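Open afternoon at the Gusden robotics course

I went over to Gusden in May for the open afternoon of the evening robotics course, mostly to find out if it would suit me for the autumn. The notes below are for anyone on the Plella mailing list who is thinking of signing up. I was there from two until a little after five and saw most of what was on.

Getting there is easy enough by bus. The stop is called Grekcombe Lane and the building is 11 minutes on foot from there, uphill. There is no sign on the road side, so go past the bicycle racks and in by the second door. Coats go on the hooks in the corridor. Tea was 87p, from a machine that takes coins only.

The course has 32 places and runs over two terms. The first term is basic stuff: motors, sensors, a bit of Python, and how to wire things without damaging them. In the second term people split into small groups and do a project. Visitors were let in to watch the project groups at work, and that was the part I had come for.

The first group had a line-following cart. It went well on the straight parts of the track and lost the line on the tight bend near the door, every time I watched. They were changing the speed settings between runs and writing each one down in a school exercise book. One of them told me the bend had been fine the week before, on a different floor.

The group I stayed with longest calls its project Mujić. The aim is to teach a robot arm to do household jobs, starting with wiping down and tidying a table. They have no arm yet. What they do have is hand-held grippers, and the students do the jobs themselves with those and record each attempt. The recordings are meant to be used later for training. I had read about this way of working but had not seen it done.

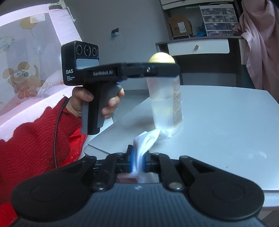

Each attempt is kept short. One person does the job, another keeps a list, and then they swap over. The list has a number for the attempt, who did it, what was handled and if it went cleanly. Attempts that go wrong stay on the list with a note next to them. I asked about this and was told they would decide later what to leave out, and that it was easier to drop a bad one than to wish you had kept it.

Cloth is harder than I would have guessed. A box has sides and you know where to take hold of it. A cloth has a different shape each time it is put down, so the student has to look for a fold or an edge worth gripping. The group had argued over whether to start every attempt with the cloth laid out flat. In the end they went for a mix — some flat, some dropped in a heap — and they mark on the list which it was.

I was given a turn with a gripper. The first thing I noticed was how much I normally rely on my fingertips. With the gripper you have to watch the tips the whole time, and you can't feel if the cloth is slipping. I dropped it twice and then got it folded once, badly. My attempts were not added to the list, which seems fair. My wrist was a bit tired by the end, and I was told that wears off after a few sessions.

The last group was working on a sorting machine for screws. It was in pieces when I got there and they were waiting for a part, so I can't say much about it. The drawings on the wall looked thorough.

At half past four there was a short talk on how the course is run. The main points were these. You need your own computer, but an old one will do. You don't need to have written any code before, though the first three weeks are quicker if you have. Missed evenings can be made up on the last evening of each month. Project groups are set by the tutors, and you can ask for a topic but may not get it.

I asked how much of the second term is spent on the recording work if you end up in a group like Mujić. The answer was most of it, at least until the arm is there. Some people find that dull and ask to move. I don't think I would mind, but it is worth knowing before you put it down as your first choice.

The fee can be paid in 2 parts, one before each term. Forms are at the front desk and have to be handed back on paper. I have put mine in, with the table project first and the cart second. Places are given out at the end of June, and the bus back to Plella leaves from the other side of the road.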